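New year, new thread, and it's about the dumbest fault I've chased in a long time. January 1, 2024 and I'm sitting here with cold coffee writing up a robot problem because I want it out of my head. Long one, sorry!

Background for new followers: I run a two-finger gripper on a small arm at Pinley. We handle liquids. Pick up a beaker, move it, pour a bit, put it back. The liquid is dyed water while we're testing, so the worst that can happen is a stained sleeve (I have several).

So a couple weeks back the arm starts dropping beakers. Not every time, that would've been easy. It would do a beautiful run, I'd go get a snack, and I'd come back to a red puddle and an arm calmly carrying nothing to the next station like it was having a great day.

That last part is what bugged me most. A drop is a drop, fine. But the controller thought it was still holding something! It went through the whole pour. Tilted thin air over the other beaker and everything.

First guess was grip force. Always the first guess. I bumped it up and ran it again and the beaker squeezed in enough that the liquid came up over the rim. Thin plastic, what did I expect. Bumped it back down.

Second guess was the pads. Ours have a crosshatch pattern and they get slick when dye dries in the grooves. Scrubbed them with an old toothbrush, let them dry overnight, felt very smug. Dropped one on the 16th pick.
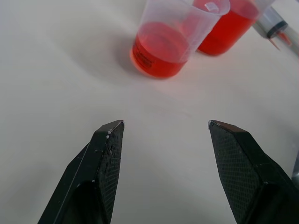

Third guess, and this one ate a whole day: the camera. I convinced myself that see-through plastic was throwing off the position estimate and the fingers were closing too high on the wall, where it's wider. Beakers taper, so if you grab a tapered thing in the wrong spot it wants to slide. Great theory! I even drew it on the whiteboard with arrows.

Checked the logged poses against where the beaker really was. They were fine. They were boringly, annoyingly fine. Erased the arrows.

OK so by now I'm grumpy and I do what I should've done at the start, which is sit on a stool and watch the thing with the log scrolling next to me. No snacks. 28 picks in a row, and it dropped on three of them.

And all three drops had the same thing in the log. The gripper reports "grasp confirmed" a hair before the fingers have finished closing. The arm sees that, says cool, and starts lifting. If the fingers catch up in time you get a good pick. If they don't, you get a puddle.

Why would it confirm early? It's a timeout. There's a setting in the gripper driver (we use the Fliken one) for how long to wait for a closing report, and when the wait runs out it was falling through to "confirmed." Not to "error." To CONFIRMED. I said a word out loud that I won't type.

Ours was set to 800 milliseconds. Plenty, as long as the fingers close at full speed. But I'd slowed the close speed back in May to be gentler on the plastic and never touched the timeout. So closing was taking right around as long as the wait. Coin flip every time.

Yes, May. Yes, it ran for months like that. Best I can figure is that we were using smaller, stiffer cups then, and a half-closed grip was still good enough to get them off the table. Can't prove it. I don't have the old cups anymore.

The fix was 15 minutes of work. Longer timeout, and a timeout now counts as a failed grasp, so the arm stops and yells at me. I also added a second check of finger width after the lift. If the fingers have closed past where a beaker wall should be, there's no beaker, please don't pour.

Safety bit, and I do mean this part: with red water it's a mop job. The folks at Palaniappan who want to use this same setup are not going to be moving red water. An arm that believes it's holding something when it isn't will keep going with the whole plan, and somebody may be reaching in to grab the dropped cup. We now cut motion on any failed grasp, full stop, and you have to reset it by hand from outside the cell.

If you're on the Brolisen controller with that driver, go look at what your timeout returns. Takes a minute. I checked our second arm and it had the exact same setting, it just hadn't bitten us yet.

Someone's going to ask, so: yes I sent the driver people a bug report, no I haven't heard back, it's a holiday, leave them alone.

Next job is getting dye out of the grout. If you have tips that aren't bleach, replies are open.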